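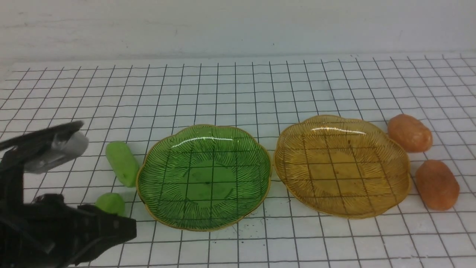

*Flower plates in green and amber, with soft pieces in matching colors.*

## Questions about the flower plates

**Which colors can I buy?**
At the moment we have green and amber. Both have the same flower-shaped rim with a thin gold edge. A third color is planned for December, but we did not choose it yet.

**Can I see through the glass?**
Yes. If you put the plate on a cloth with a pattern, you will see the pattern through it. Many customers of our shop in Deratcombe like a plain white cloth or one with thin lines.

**Is the gold edge safe in the microwave?**
No. Please do not use any plate with a gold edge in the microwave. The dishwasher is also not recommended. Wash by hand with a soft sponge and mild soap.

**Are the green and orange soft pieces included?**
No, the plates are sold alone. The soft pieces are for color sorting games at the table, and you can order them separately under the name Nevau. They are not food and should not be given to children under 3 years.

**How do I play the sorting game?**
Put one plate for each color in front of the child and mix the pieces beside them. The green pieces go to the green plate, and the orange ones go to the amber plate. One round takes around 10 minutes with small children.

**Do the pieces leave marks on the glass?**
Sometimes a light film stays in the lines of the pattern. Warm water removes it.

**My plate arrived broken. What should I do?**
Please keep the box and write to us with your order number. If you ordered the amber plate, add the article number 734 to your message. We will send a new one.

*Last updated: 18/07/2022*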